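Unit 4 handout: Ranking bank and credit union accounts on social media

Read before the seminar. Bring the Kudero worksheet with columns A to F filled in.

1. What a ranking measures

Most league tables of financial firms online start with follower totals. These are easy to collect and easy to sort, but they mostly reflect the size of the customer base. A national bank with a dull page will usually sit above a small credit union whose members reply to every post.

In the worksheet, Unness Credit Union has 2,929 followers and Wenovlow Savings has over 500 times as many. Put them in order by followers first, then by followers per 100 members. Note which firms move and how far.

2. Engagement

Engagement rate is the number of reactions, comments and shares on a post, divided by followers, times 100. Work it out post by post and take the median. One prize draw can pull the mean up for a whole quarter.

Decide what to do with complaints. A comment about a blocked card counts as engagement under the formula, although few marketing teams would be pleased to see it. Palaniappan Mutual codes these separately – we will use its scheme in class.
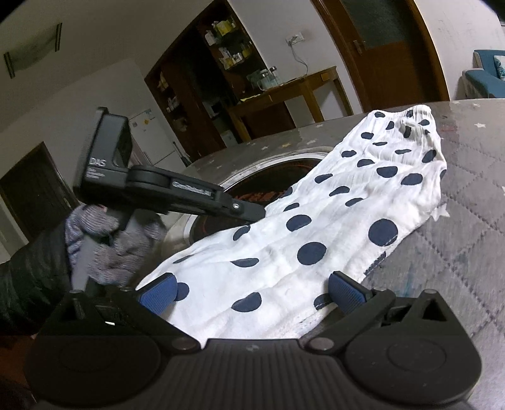

Fig. 2. Polka-dot garment on a grey quilted cloth.

3. Off-topic content

Accounts often carry posts with no link to a financial product: seasonal greetings, local events, household pictures. Code these as "general" in column E. Do not drop them from the sample, as they are part of what followers see.

4. Collecting the data

Record the time of day when you take each total, and take all of them in one sitting. Leave out regional and careers accounts unless the firm has no main one. Where a firm runs two main accounts on the same network, use the larger and put the other in the notes column.

For the seminar

Compare your two orderings with a partner's. Be ready to say which you would publish, and what a firm placed near the bottom might fairly object to. Worksheets are handed in at the end and returned in March.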